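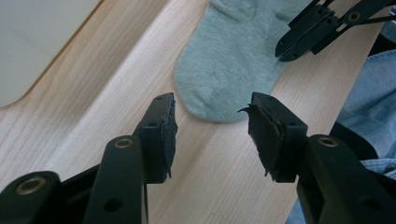

**Vaněk**, dye bench, Plunside workshop

15/04/2024

Weld bath, second try. Used the dried weld from Flurkau, last of the old sack. The new sack smells mustier and I don't want to mix them until I've run a strip test on each.

Goods in: 243 g of cotton knit, weighed dry. Scoured yesterday with soda ash and left in the rinse overnight. The rinse water was still yellow this morning, so I scoured the lot again. Cotton from this supplier always needs a second go. Write that on the shelf label.

Mordant was alum after tannin, as in the Rirum sheets. I skipped the chalk dip last time and got patches along the seams. Did it this time, lukewarm, and squeezed by hand. The spin dryer leaves creases that take color differently.

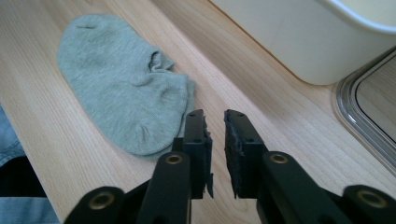

*Ankle sock, light gray with a faint green cast, laid flat on wood.*

Bath notes:

- Weld chopped, soaked in cold water, brought up slowly. Kept under a simmer the whole time.
- Strained through the old curtain. Bits still got through — need a finer cloth.
- Goods in for 19 minutes, then out, then back in for another 19 after a pinch more chalk in the bath.
- Color came up clear yellow on the second dip. Better than the first try by a long way.

Iron afterbath on half the pieces. I made the iron too strong. The first piece went past olive into a dull brown almost at once, so I poured off part of the bath and topped it up with cold water. The rest are closer to what we wanted, a soft gray green, though the ribbed cuffs are darker than the feet. My guess is the cuffs hold more liquor when they go in. Try wetting everything out longer next time.

pH strips have gone off. They read the same in tap water and in soda ash. Order more and keep them out of the steam.

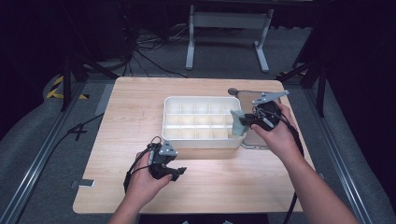 *White divided tray on the light table, three rows of compartments.*

Still to do:

- Wash test, two rounds, pH neutral soap. Keep an unwashed strip from each piece.
- Light test in the south window. Cover half of each strip with card and leave it up until June.
- Strip test, old weld against new.
- Copy the iron amounts into the recipe book once I've worked out what the diluted bath came to. I didn't measure what I poured off, so the brown piece is the only one with a known strength.

The leftover weld bath is in the lidded bucket under the sink — don't tip it. I want to run some wool through it before it turns.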